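Stolenura gripper notes: two arms, one bin

Hi! I started this repo as a place to dump my notes while I compared two finger settings on the same pair of arms, and it grew into a small dataset. There are 936 episodes in it now. Each one is a run at getting plastic bottles off the table and into a bucket.

What I wanted to know was pretty simple: does a soft grip or a firm grip do better on bottles that give when you squeeze them? Both arms carry the same kind of two-fingered black gripper, so the only thing I change between sets is the closing force. The "soft" set closes at 10 percent of full force, the "firm" set at 70. I drive them with the Proko controller, and the settings for each set are in the config folder.

The bucket goes between the arms and the bottles start out on the tabletop. I mix clear ones with colored ones on purpose - clear plastic is hard on the camera, and I didn't want a set that only looks good with easy targets. 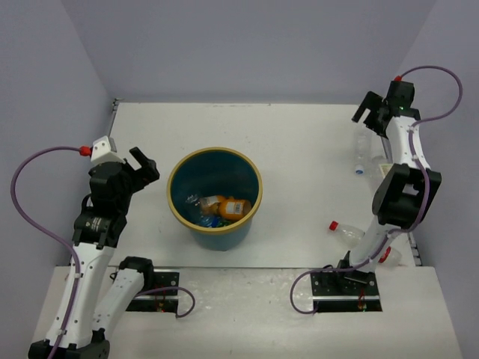
Dalal Khasawneh wrote to me after the first upload that force alone was the wrong thing to compare, and that I should be logging finger width at the moment of contact too. Fair point! It's in there from version 2 on, in the column called width_contact. The older episodes have a blank in that column, so filter them out if you need it.

Soft grip got the bottle into the bucket in 85 percent of episodes. I haven't finished checking the labels on the firm set, so please don't quote a number for that one yet.

Known problems: the left arm's clock drifts a little on long sessions, and a few episodes from March have no wrist readings at all. Ehab Tazi is working on a script to flag those. If you find more, open an issue and paste in the episode name.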